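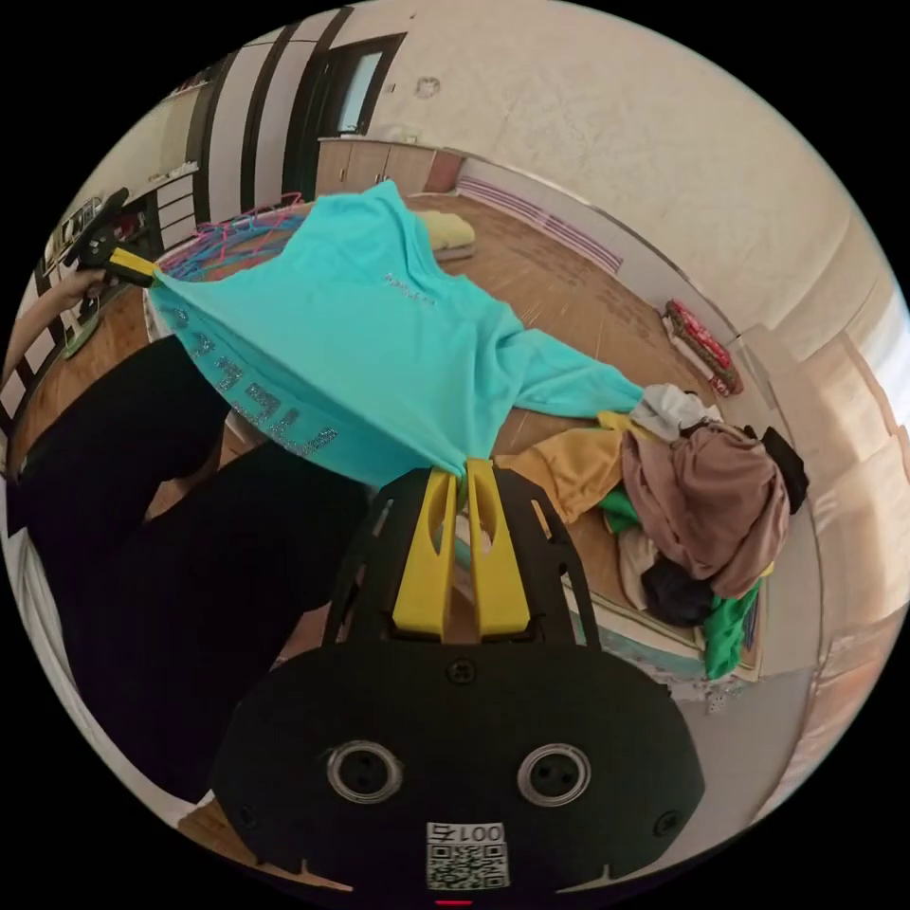
How far apart do axle counter heads need to be on a short siding? We have a 906 ft storage track off the Skidholm branch and want one detection section covering all of it.

**Ghauri**
The spacing is set by your longest vehicle and the cable run to the evaluator, so a single section of 906 ft is fine with one head at the switch end and one near the bumper. If the track is a true dead end, you can leave out the second head and let the evaluator treat it as a one-head section. Check that your evaluator supports this – older firmware often doesn't.

Keep each head clear of rail joints by at least the distance in the maker's manual.
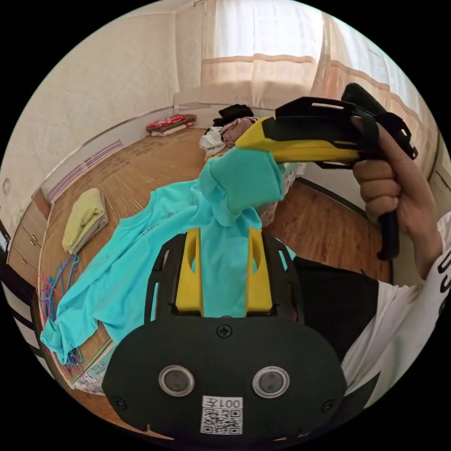
Also look at the reset procedure before you order anything. A conditional reset leaves the section showing occupied until a train has moved through and counted out correctly. On a dead-end track that can mean sending a locomotive in and back out under local rules, and your dispatcher should agree to that in writing.

**Roslow**
we had 5 miscounts in March, all from a track cart with small wheels. Bolts were fine

**Mirkau**
Agree with most of the first reply. Ours is 1,027 ft with two heads, and the cable to the hut is the weak point. Bury it in conduit, and log the head voltage at install so you have something to compare against later. 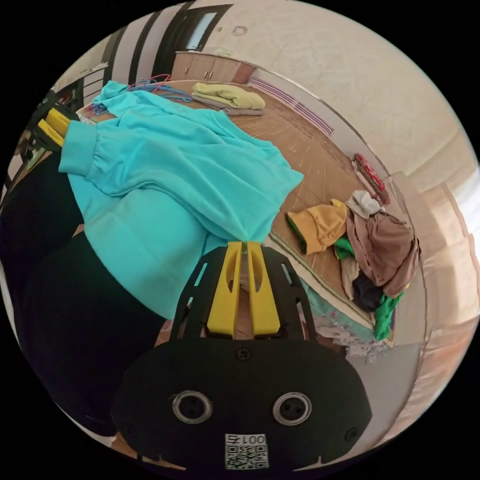
*Turquoise sweatshirt with ribbed cuff*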